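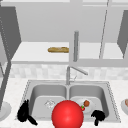

Senano is a commercial simulation package for training and testing household robots on kitchen tasks. It is developed by Wultden, a software firm that sells it as a yearly licence or as a hosted service. The first public version was released in March and the current one, version 3, in November 2024. Its main users are university laboratories and small robotics companies that want to try out a control program before it is run on hardware.

Contents
Overview
Kitchen scenes
Control and recording
Licensing
Reception
See also

Overview

Senano provides a set of rendered kitchens in which a two-handed robot can be driven by a person or by a control program. The kitchens are built from parts that can be swapped, including sinks, countertops, wall cabinets, open shelving, taps and tiled backsplashes. A layout can be saved and reopened with the same objects in the same positions, or the software can scatter the objects again at the start of each attempt. The object library in the current version holds 1,827 items, of which food and dishes make up the largest share.

Materials are kept simple. Metal, tile and painted surfaces are drawn with soft shading and little surface detail, which Wultden says allows the program to run on an ordinary desktop computer. A slower mode with more detailed lighting is sold separately.

Kitchen scenes

The package ships with five kitchens. Each has its own task list, covering jobs such as clearing a sink, moving dishes to the counter, or putting food on a shelf and taking it down again. Tasks are written in short plain sentences and paired with a test that the software applies at the end of an attempt. For a shelving task, the test looks at whether the named item is resting on the named shelf and whether the hand has let go of it.

Shelving tasks are regarded as harder than counter tasks. The hands have to reach up past the tap, and the boards above and below limit the angles from which an item can be gripped.
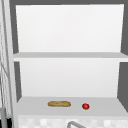 Article by Souad Shawky. Reviewed by Asmaa Farouk.

Food items on the shelves range from bread rolls to single tomatoes. Small round items roll when they are nudged, and the physics settings let the user change how readily this happens. Bread is treated as a rigid body in all versions to date. Soft and deformable food has been listed as planned work, without a release date.

Control and recording

A person can drive the hands with a pair of tracked controllers or, less precisely, with a keyboard and mouse. Attempts are recorded as joint positions and can be played back from any viewpoint, so that new camera angles may be added after a session is over. Recordings are exported in an open file format.

Licensing

The academic licence covers five seats and includes all kitchens. The commercial licence is priced per seat and adds the tools for importing a customer's own cabinets and appliances. The hosted service, called Plarmont, is billed by the hour.

Reception

A review in the trade newsletter Bouazza praised the replay feature and the clear wording of the task lists, but found the importing tools awkward and the manual out of date in several chapters. It also noted that cabinet doors in imported kitchens sometimes swung through neighbouring panels. Wultden has listed the door fault as fixed in version 3.

See also

Robot simulation
Teleoperation
Domestic robot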